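Robot-assisted suturing at Skaltport: questions from staff

Will the Lo system replace anyone on the team?
No. Every post in the skills lab and the operating rooms stays. What changes is how the day is divided up, and for most of us that's the exciting part!

Who controls the instruments?
A surgeon does, seated at the console. Lo can run short suturing sequences by itself in the practice lab, but only with a trained person watching and a hand on the stop control.

What happens to the scrub nurses' work?
You'll still load needles, cut thread and keep the count. You'll also do instrument changes at the arms, which takes 2 people at first. Alfredo Abella ran the early sessions and says the changes felt natural by the end of his first month.

How much training do I get?
Console users complete 200 practice stitches before they're signed off. Bedside staff do 3 half-day sessions, all on paid time. The next group starts in March, and you can sign up at the Zekex desk from 7 a.m.

Is it hard to learn?
Less than you'd think! The first surprise is how big everything looks — a curved needle you'd normally squint at suddenly fills your view, and you start caring about exactly where the jaws grip it.

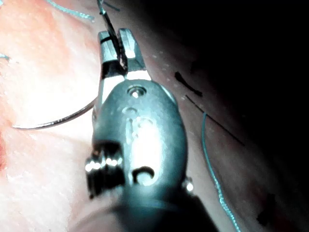
The second is that you can't feel the thread pull, so you learn to judge tension by eye. Nearly everybody breaks a few strands in the first week. Please don't hide them, we want to hear about it.

Where do I report a problem?
Log it in Poteo under "Lo, bedside" or "Lo, console." Faults that stop a session go to the charge nurse right away.

Can I just come and watch?
Please do! The lab door is open during every practice session, and there are 2 spare stools by the second screen.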